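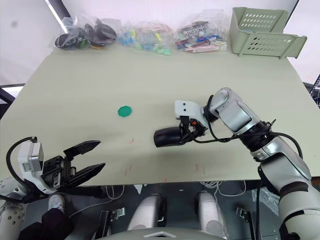
Pale sage green, tabletop edition.

I have now repainted the same hallway in three different greens, and I'd like to talk about color names.

The hallway started out beige. The previous owners would have called it something else, Oat Whisper or Quiet Biscuit, but it was beige, and it had been beige for so long that the patches behind the picture hooks looked like a different house. In September I went to Grabner for a light bulb and came home with a fan of sample cards. I still needed the light bulb.

If you haven't bought paint lately, the cards have stopped telling you what color anything is. Fatedex, the cheap brand, had a whole strip of pale greens and the word "green" appeared on it exactly never. There was Patience. There was Sunday Letter. There was one called Aunt, which I stood and looked at for quite a while. I picked Patience on the grounds that I could use some.

Patience is gray. On the card it was a soft, leafy sort of thing, and under the store lights it was still leafy, and on my wall at four in the afternoon it was the color of a filing cabinet. I put on a second coat to see if it would turn green with encouragement. It got grayer.

So then I did what you're supposed to do, and bought tester pots. The testers hold enough for a square the size of a dinner plate, and I put squares all the way down to the coat closet, so that visitors had to walk past them and give an opinion. Everybody had one. My sister-in-law liked the second from the left. The man who came to read the meter liked the fourth and told me so with real feeling. I went with his.

It was mint. I'll say no more about the mint, except that it lasted nine days and I brushed my teeth a lot.

The winner, if that's the word, is a can from the mis-tint shelf at the Wokidside branch, where they put whatever somebody else ordered and then refused to pay for. The lid had a dab of paint on it and a sticker that said 91. No poetry at all. It's sage. You look at it and you think, sage, and you go on up the stairs. It was half price too, and I got the entire hallway out of it plus the inside of the closet door, which didn't need doing, but I had momentum.

A few things I'd pass along. Paint your test squares on cardboard and carry them around with you, so you aren't left sanding ridges off the wall at midnight. Look at them after dark with the lamps on. Ignore the ceiling; it will look yellow next to anything you choose, and that way lies another weekend.

The trim still needs doing. The trim is white, and I've seen the card for white. There are two sides to it and it folds out.

Recent posts
The gate on Tetgate Lane still squeaks
Soup, ranked by regret
I bought the wrong light bulb again
What lives in the coat closet

Search this blog... Go

Last updated: January 2021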